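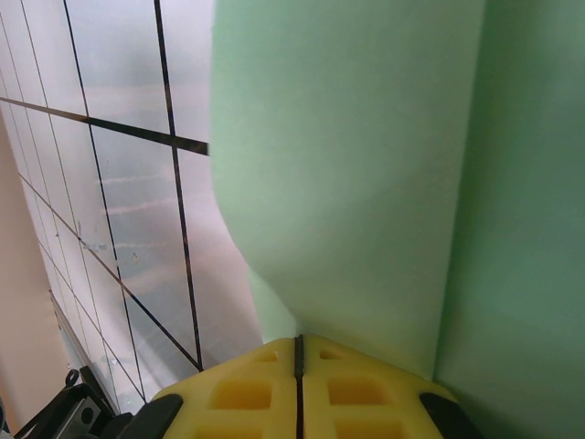 Machines and Everyday Work
Notes for session 5: Folding, and what counts as done
Remedios Arrieta, 13 September 2024

Read these with the Ondieki chapter to hand. Bring your chore diaries.

Last time we looked at robot vacuums and mowers, which mostly get by because a floor or a lawn stays where it is. Today's work is harder. A soft thing changes shape when you pick it up, and again when you put it down. One layer hides another, and the corner you need may be underneath. A six-year-old copes with this badly but does cope. My view, and you may argue with it, is that machines do not yet cope in any sense a household would pay for.

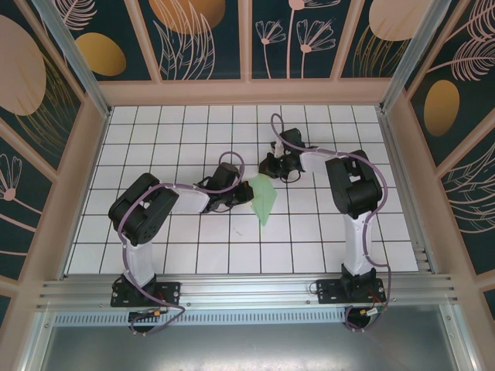

Fig. 1. Two arms over a tiled work surface, with the pale green piece crumpled between them.

Look at how much has been settled before any folding starts. The arms are bolted to a rail, so they can't wander. There is one piece, and its colour stands out well from the white tiles. Compare that with the bottom of a laundry basket: odd socks, a duvet cover with a shirt inside it, everything dark blue. I have no quarrel with starting simple. My quarrel is with the press release that goes from the simple case to "laundry solved" in one paragraph.

Three numbers to ask for

How many tries? The Worna trial reported 55 good folds out of 64. That sounds fine until you ask who set the piece out each time (a person did, flat, same way up).

How long did each one take? Worna gave a middle time of 129 seconds per item. Do the sum for a family wash before you come to class. Leave out the time spent loading, as Worna did.

Who stepped in? If someone resets the work after every failure, their minutes belong in the total. Suvesa's July leaflet leaves them out altogether. So did the first Surus paper, though the second put them back, and the result looked a good deal worse. 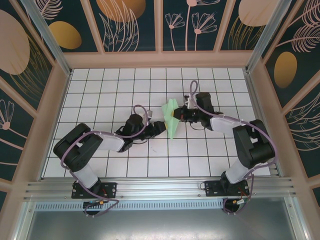
Fig. 2. One gripper on each side of the folded green piece, near the middle of the table.

Two grippers do help. One can hold while the other moves, much as you pin a sheet under your chin – and anybody who has tried folding with one hand in plaster knows the difference. But a still picture of a grip tells you about the grip. It doesn't tell you whether the fold came out square, or whether the piece was let go cleanly. Ask for the whole run, at normal speed, with the failures left in.

Shop-floor work is a slightly fairer case for the machines. A laundry doing 2000 identical napkins a day can arrange its benches to suit them. Even there, the person who feeds the line still has the awkward part of the job, pulling one napkin out of a heap.

For next week

Fold one tea towel with your eyes shut and write down every point at which you used touch. One side of paper, no more. Then read Ondieki to the end of the section on seams, and find one claim in the Suvesa leaflet that you could test with a stopwatch.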